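Posted in November by Lanying Yuan

The Prumine One-Drawer Box

We have stocked the Prumine for long enough to know who buys it. They've got a bench, the bench has a lot of small things on it, and they would like to stop looking at them. It comes in brown stained wood or bare, ready for you to stain badly yourself. Delivery is free over 2,000 points on the Nenis card, a threshold one customer has reached.
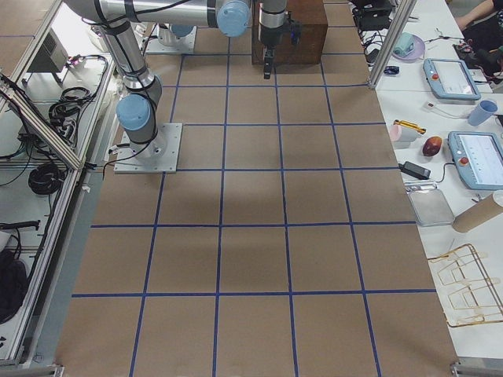
Assembly takes 19 minutes if you read the sheet first and the rest of the afternoon if you don't. The box wants a flat surface, and it wants that surface protected, as the corners are square and will mark a good tabletop. Brown kraft paper does the job for next to nothing. Run dark blue tape across it both ways and you also get a grid, handy for anyone who likes the box put back where it was. Once it's in place the Prumine is a plain rectangular thing and makes no attempt to be a feature.

Tianyou Shen in our workshop fits the handles and holds firm opinions on them. Knobs, he says, are for people with time on their hands. Spare handles come in packs of 6, colour to match what's in stock.
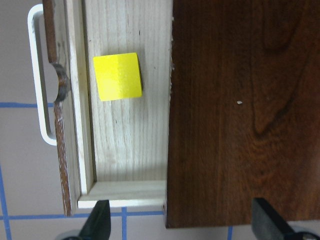
Brernex Catalogue, Issue 13

The drawer has a dark stained front, a white metal loop handle and a pale, unfinished interior. Expect grain, small knots and the odd scratch. Stain can chip where the front is notched, so go gently with sandpaper if splinters bother you. A bright yellow cube fits, as do keys, batteries and the tape measure you've already replaced twice. No dividers are supplied. The Zhong tray set is sold separately and is mostly bought by people who label things.

Contact Brernex | © Brernex | Back to top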